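Projektbericht: Papierbedarf und Mitschriften im Grundstudium
Modul Projektarbeit, Wintersemester
Abgabe: 27/02/2025

1. Worum es geht

Ausgangsfrage war eigentlich ganz simpel: Schreiben Studierende noch auf Papier mit, und wenn ja, wie viel davon wird später noch mal angeschaut? Anlass war eine Diskussion im Seminar, ob der Fachbereich die kostenlosen Schreibblöcke abschaffen soll. Die einen meinten, braucht kein Mensch mehr. Die anderen hatten in dem Moment alle einen Block vor sich liegen.

Wir sind eine Gruppe von vier Leuten, Bearbeitungszeit war knapp. Thema wurde zweimal geändert (erst Druckkosten, dann Skripte, dann Mitschriften), deshalb ist der Theorieteil kürzer als geplant.

2. Vorgehen

Fragebogen auf Papier, ausgeteilt im Januar in zwei Vorlesungen und im Lernraum. Zurück kamen 100 ausgefüllte Bögen, davon waren 7 nicht auswertbar (Rückseite leer, oder überall die gleiche Zahl angekreuzt). Dazu kurze Gespräche im Lernraum, ohne Leitfaden, nur Stichpunkte mitgeschrieben. Das würden wir beim nächsten mal anders machen, die Stichpunkte von verschiedenen Leuten ließen sich schlecht vergleichen.

Außerdem Bestellliste vom Fachbereich angesehen. Blöcke kommen von Masson, die karierten Bögen fürs Zeichnen von Bridar. Laut Liste waren das im letzten Jahr etwa 3000 Blatt Zeichenpapier, die Blöcke sind da nicht drin. Warum getrennt geführt wird, wusste im Sekretariat keiner so genau.

Für die digitale Seite haben wir Ikard ausprobiert, eine Notiz-App, die viele aus dem Semester benutzen. Auswertung der Fragebögen dann in Celtatel, weil die Lizenz eh da war. Import hat gedauert, Umlaute waren kaputt und mussten von Hand nachgetragen werden.

3. Ergebnisse

Die meisten schreiben gemischt. Also Tablet oder Laptop in der Vorlesung, Papier bei den Übungen. Reine Papierleute gibt es auch noch, mehr als wir dachten, vor allem in Mathe und Konstruktion. Begründung fast immer gleich: Formeln und Skizzen gehen mit der Hand schneller, man sieht das ganze Blatt auf einmal.

Beim Wiederanschauen sieht es schlechter aus. Viele gaben an, ihre Mitschriften erst kurz vor der Klausur wieder rauszuholen, und dann oft nur die Übungen. Vorlesungsmitschriften bleiben liegen, egal ob Papier oder Datei. Bei den Dateien kommt dazu, dass sie nicht wiedergefunden werden. Ein Bogen hatte am Rand den Kommentar „heißt bei mir alles Unbenannt“.

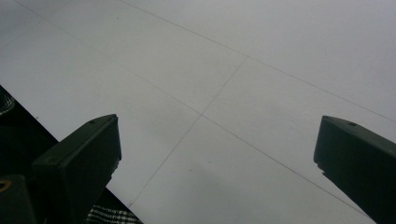
Interessant fanden wir den Unterschied nach Semester. Im ersten Semester wird alles mitgeschrieben, auch das was schon auf der Folie steht. Später viel weniger, dafür mehr Randnotizen im ausgedruckten Skript. Ob das an der Erfahrung liegt oder daran, dass die Skripte in den höheren Semestern besser sind, können wir nicht trennen. Danach hätten wir fragen müssen.

Kosten spielten kaum eine Rolle. Blöcke sind ja umsonst, und wer ein Tablet hat, hat es meistens schon vor dem Studium gehabt. Umwelt wurde selten genannt, und wenn, dann als Argument für beide Seiten (Papierverbrauch gegen Akku und Neukauf).

4. Probleme

Der Fragebogen war zu lang. Ab der zweiten Seite merkt man, dass die Leute nur noch schnell durchkreuzen. Frage zur Häufigkeit war außerdem missverständlich: „regelmäßig“ hieß für manche täglich und für andere vor jeder Klausur. Die Frage haben wir in der Auswertung weggelassen.

Auf Papier verteilt heißt natürlich auch, dass wir Leute erreicht haben die vor Ort waren und einen Stift dabei hatten. Das verschiebt das Ergebniss wahrscheinlich Richtung Papier. Eine Onlinebefragung parallel war geplant, ist aber zeitlich nicht mehr gegangen.

5. Empfehlung

Blöcke behalten, aber weniger bestellen und nicht mehr pauschal am Semesteranfang auslegen, sondern im Lernraum zum Mitnehmen. Zeichenpapier so lassen wie es ist. Wer das Thema weiterführt, sollte unbedingt die Übungen getrennt von den Vorlesungen abfragen, da passiert das meiste.

Anhang: Fragebogen (leer), Tabelle aus Celtatel, Kopie der Bestellliste. Die Stichpunkte aus den Gesprächen liegen nur handschriftlich vor und können bei uns eingesehen werden.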